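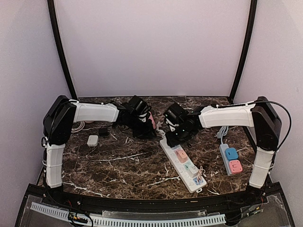
The white power strip on the marble-patterned top, Levby open day.

Reading time: 2 min

Levby opened its test rooms to visitors for one afternoon in December. I went for the cable and socket section, run by Vlasta Kelmendi, and skipped the lighting hall.

The handling bay has pale walls and a dark brown surface with white and tan veining. A long white power strip was set diagonally across it. White on dark brown is easy to follow from the visitors' side, even at the upper end.

Kelmendi's talk lasted 15 minutes and dealt mostly with contact wear. Domestic strips usually fail at the socket used most, and the spring contacts lose tension well before the housing shows any damage. Her team logs insertion force every 50 cycles and stops a sample when two readings in a row fall below the limit. Cord anchorage is tested separately, in the next room - no access on the day.

Jozef Geerts then passed round sectioned housings from Halim and Tuvex. The Halim busbar is one continuous piece. The Tuvex has joints, which he considers acceptable if the crimps are checked.

Practical points: the entrance is on the canal side, groups are limited to four, and the handouts had run out by 2 pm. Flat shoes are required.

Comments

Razia Naqvi: Did they say what the force limit was?

Haris Vidmar: It was on the handout. I can look it up.

Mimoza Kos: The canal entrance has steps. Use the yard gate with a pushchair.

Related
Brarker cable works: a morning visit
Plug and socket gauges explained
Halim warehouse open day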